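Codstead cell, autumn tune-up

Sunday, October 31, 2021

Hi all! I've been promising pictures of the Codstead cell for ages, so I finally sat down with a coffee and picked a couple. If you're new around here, Codstead is my little block-packing setup: one arm, one gripper, one tray, and the whole thing lives in simulation until I trust it with real parts. I built it in August and it has needed fussing over ever since (my own fault, mostly).

The big job this time was the grip. My closing force was set way too high, left over from an older project called Flavwood where everything was heavier, and the blocks kept shivering between the fingers. I dropped the force limit to 37, slowed the last bit of the close, and ran it again.

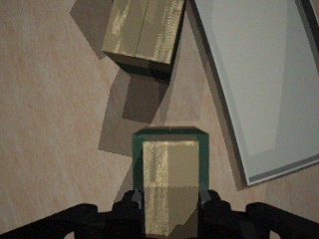
I also redid the finger pads while I was in there. The contact friction had been typed in by hand on one side and copied from a file on the other, so of course they didn't match, and every block got a tiny twist on the way up. Both pads read from the same file now. If you only fix one thing on your own gripper, fix that!

Next came the base. The arm stands on a green mounting block, and I'd nudged that block over at some point without redoing the zero, so every tray position was off by the same little bit. Moving the base frame took two minutes – finding out that was the problem took me a whole weekend. After that I re-taught the pick heights and the approach over the tray, and set the cell going on a run of 1000 cycles with the log switched on. Log number 3383, if anyone wants to ask me for it.

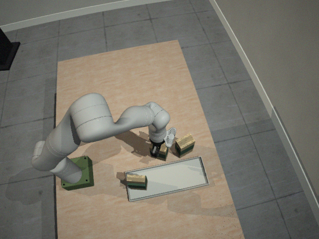 Mendonça wrote in to say that 1000 cycles is fine for the grip, but the zero ought to be checked every 100, and that on the Terasent cell they just have the arm touch a fixed corner and compare. I like that a lot, so it's going in next. More pictures once it's running!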